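Week 4 notes: Tables, and who sits where

Mon 25 September

Picking up from where the bell cut me off last time. We had just finished the bit on medieval halls, where the table was really a board laid over trestles and got cleared away after the meal. That's where we get "room and board," and it's why old inventories list a board and its trestles as separate items. If you missed it, borrow notes from Rahel Nägeli, she writes down everything, including my jokes (sorry, Rahel).

So, today: the long table that stays put. Once a household has a room that is mostly for eating, the table can get heavy. It can have fixed legs, and nice wood on top that you polish and fuss over. And once it stays put, so do the people. You get a head and a foot. You get a good end and a bad end, near the fire or near the drafty door, and everybody in the house knows which is which without being told.

I asked you all to draw your own family table from memory and mark who sat where. I loved these! Most of you drew the same seat for yourself all the way through childhood. Orest Moroz drew two tables, one for ordinary days and one for holidays, with arrows showing how people shifted when the grandparents came. That's just what I was after, because the arrows are the interesting part. Seating looks like a habit until a guest turns up, and then it starts looking like a rule. 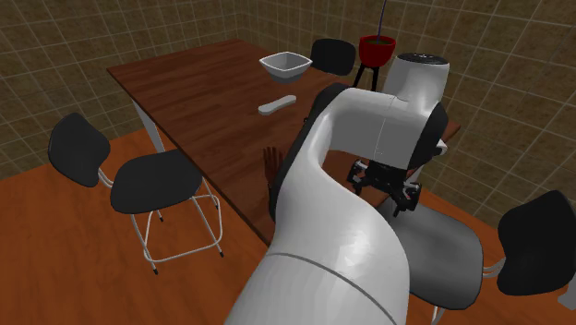

A rectangle pushes you toward ranking people, and a circle makes it harder. That's the usual claim, anyway, and I want you to be a bit suspicious of it. Think of a round table in a restaurant. Somebody still gets the chair facing the door, somebody still gets squashed against the wall, and the person paying tends to end up in the spot where the waiter naturally stops. Shape helps, but the room around it does a lot of the work. Formal Chinese banquets often use round tables and still have a very clear seat of honor, usually the one facing the entrance.

Then there's the question of width, which gets far less attention than length. A narrow table means you talk across. A wide one means you talk to the people on either side of you, and the person opposite becomes somebody you smile at. Old etiquette books leaned into this and told hosts to "turn the table," meaning you talked to one neighbor for the first course and switched to the other for the next. If one person forgot to turn, the whole row went wrong and some poor soul spent the fish course talking to the salt. I have been that poor soul at a wedding in Pinon – 18 people, one long table, and a cousin on my left who would not stop talking to his other neighbor.

A few words you should be able to use by next week:

Commensality: eating together at the same table, and all the social business that goes with it.
Above or below the salt: where you sat compared with the big salt cellar, and so how much you mattered.
Trestle: the folding or loose support under a board.
Service à la française: many dishes set out at once, so your seat decided what you could reach.
Service à la russe: dishes brought around one after another, so it didn't.

Those last two matter more than they look. When all the food is on the table at once, a bad seat means a worse dinner. When it's carried around, a bad seat only means worse company. We'll spend most of the next class there.

Volodymyr Lytvynenko asked after class whether the kitchen island counts as a table. I said I'd think about it, and I'm still thinking. People eat at it, but they mostly sit in a row facing the cook, so it may have more in common with a bar. Bring opinions.

For next time: watch one shared meal this week, anywhere you like, and write about six sentences on who sat down first, who got up most often, and who was nearest the food. Please don't tell the people you're eating with until afterward. Danylo Polishchuk and Berwyn Powell, you two are reading yours aloud.

The longer paper isn't due until November, but come and see me about topics before then. Office hours are the same as always, 4 to 6, door open.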